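Frequently asked questions about the Clerwood Business Activity Index

What is the Clerwood Index?

It is a quarterly measure of how busy local firms are. A figure above 100 means that activity in Clerwood and the surrounding parishes grew compared with the quarter before. A figure below 100 means it fell. The most recent reading was 101, so activity grew slightly.

Who produces it?

The index is compiled by Sandhu Economic Research. Sunita Rajput is responsible for the survey and the calculations. Rafferty Crenshaw edits the quarterly report and deals with enquiries from the press.

How is it different from GDP?

GDP adds up the value of everything produced in an economy. It needs tax records, company accounts, customs data and a great deal of checking, and for an area the size of Clerwood the sources are too thin to do it every quarter. Our index asks firms whether their output, orders and staffing went up, stayed level or went down. It tells you the direction of travel and how widely the change was felt. It does not give you a value in pounds, and an index of 101 should not be reported as growth of 1 per cent.

Which firms take part?

The panel has some 200 firms. They are drawn from manufacturing, construction, transport and storage, shops, hotels and catering, and business services. Sole traders can take part if they have been trading for at least a year. Farms are left out at present, as their output follows the seasons so closely that it swamps the other replies.

How are the answers turned into a number?

Each answer of "up" scores 200, "level" scores 100 and "down" scores nothing. The scores are averaged within each sector, with larger employers counting for more, and the sectors are then combined according to their share of local jobs. The last step is seasonal adjustment, which removes the usual swings such as the summer trade in hotels and the slow start to the year in building work.

How often are the weights updated?

Once a year, in September. The new weights apply from the following quarter and are not carried back into earlier figures.

What does the survey ask about exports?

Firms that sell abroad get four extra questions. These cover the volume of export orders, prices charged to overseas customers, delivery times, and whether the exchange rate helped or hurt. A strong pound usually shows up first in the price answers, then a quarter or two later in orders. Of the firms on the panel, 60 currently fill in the export section. Their replies are published as a separate export balance and also feed into the main index through the general question on orders.
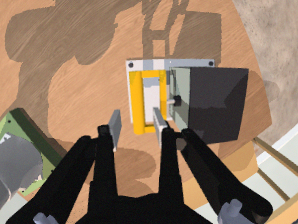 Rendering: a bright yellow frame mounted on a light grey and white plate.

Do you count sales to other parts of the UK as exports?

No. Only sales to customers outside the UK go in the export section. If a firm sells to a wholesaler in this country and the wholesaler ships the goods abroad, the sale is treated as domestic. We know this understates the share of local output that ends up overseas. Asking firms to guess where their goods finish up gave us poor answers when we tried it, and we dropped the question.

Is tourism included?

Partly. Hotels, guest houses, cafés and coach operators are on the panel, so changes in their trade are picked up. Money that visitors spend in ordinary shops is counted under retail and cannot be separated out.

When are the figures released?

The main figure and the short commentary go on this website at 9.30 am. The full tables follow at noon on the same day. Forms go out in the last fortnight of each quarter and firms have 16 days to reply. Anyone can ask to be added to the release list, and nobody outside the research team sees the figure before it is published.

Why has an earlier figure changed?

There are two reasons. Late replies are added for one quarter after the deadline, and seasonal adjustment is re-run each time new data comes in. Most revisions are a few tenths of a point. If a revision moves a figure from one side of 100 to the other, we say so in the first paragraph of the report.

Can I compare Clerwood with other areas?

Only with care. Other local surveys use different questions and different scoring. The nearest in method is the Fadix survey, but it runs monthly and leaves out construction. Placing the two on one chart is fine as long as both differences are stated underneath. We do not produce league tables.

The index went up but my own business had a bad quarter. Is it wrong?

Not necessarily. An index close to 100 normally means that a good many firms grew and nearly as many shrank. Look at the sector tables before drawing conclusions. In the latest quarter transport and business services were up, shops were level and manufacturing was down for the second time running, with weaker overseas orders given as the most common cause.

How do I join the panel?

Write to us with the name of the business, its main activity and the number of staff. We will tell you whether there is a place in your sector. Some sectors are full, and in those cases we keep a waiting list. Construction and catering are short of members at the moment.

How long does the form take?

Most firms finish it in a quarter of an hour. You do not need to look anything up. The form can be filled in online through the Ruko system or on paper. If you use Ruko, you can save your answers and return to them at any time before the deadline. Please send either the online form or the paper one, as duplicates have to be taken out by hand.

Will anyone see my answers?

Individual replies are seen only by Sunita Rajput and the staff who process the forms. We do not publish a sector figure if fewer than five firms replied, or if one firm makes up more than half of the sector by employment. Replies are deleted after six years.

May I use the figures in a report or article?

Yes, free of charge, provided you name the Clerwood Business Activity Index as the source and give the quarter. Please use the adjusted series unless you state otherwise. Charts may be copied as they stand. If you redraw one, start the scale wherever you like but mark the 100 line.

Can I have the older data?

The adjusted series is in the download section, going back to the first survey. Unadjusted figures are sent on request. Export balances before the questions were reworded are kept in a separate file and should not be joined to the current series.

Contact: Sandhu Economic Research, Clerwood Index enquiries | © Sandhu Economic Research | Back to top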